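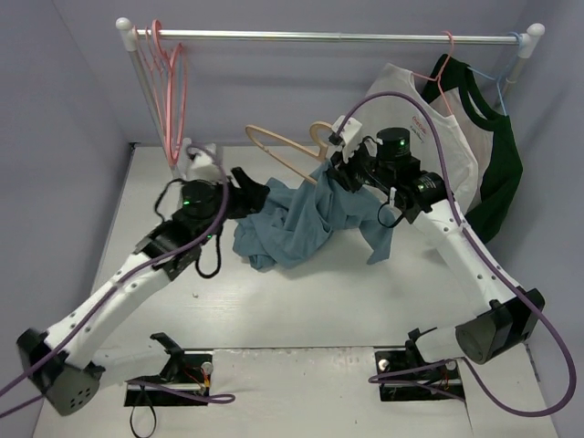
A clothes rail (also hanging rail or garment rail) is a horizontal bar on which clothes are stored on hangers. The term covers both the bar fixed inside a wardrobe and the free-standing kind, in which two uprights hold a single tube at either end. It is used in homes, shops and theatres, often where a wardrobe will not fit.

Construction

Most free-standing rails consist of metal tube joined by moulded plastic connectors at the corners. Sellers tend to quote the strength of the tube. The connectors are usually the weaker part, and a rail that leans to one side has in most cases worked loose at a joint. Claims that a rail "will not sag" seldom say how long it was loaded, or with what.

Small rails for table tops and children's rooms follow the same pattern. Their load limits are often missing from the packaging altogether.

Hangers

Plastic hangers are the commonest type in household use. They are cheap and light, and when empty they nest closely together, so that a bundle takes up little of the bar. The hooks tangle easily when several are lifted off at once.

Coloured hangers are sometimes sold as a sorting system, with one colour for each member of the household or each kind of garment. There is little sign that many households keep this up. Sets get mixed, broken hangers are replaced with whatever is to hand, and a shirt ends up on any hanger that is free.

Hanging a shirt

Two methods are in general use. In the first, the hanger is passed up through the hem and the hook brought out at the neck. In the second, it is put in through the neck one arm at a time, which is quicker but is widely blamed for stretched collars. The blame may be overstated: a loose knit will suffer, while a firm cotton collar often shows no change. A garment that has been left in a heap generally has to be shaken out and its shoulders found before either method will work.

The "empty end" rule

Household manuals often advise keeping unused hangers at one end of the rail and filled ones at the other. The advice is commonly credited to Lorna Pangilinan, whose booklet for the Cavley housewares shop recommended leaving a gap between the two groups. The booklet claimed that this saved up to 20 minutes a week, but gave no account of how the figure was reached. A later leaflet from Drultlow repeats it without a source — as do several shop guides.

See also

Clothes horse
Coat hanger
Wardrobe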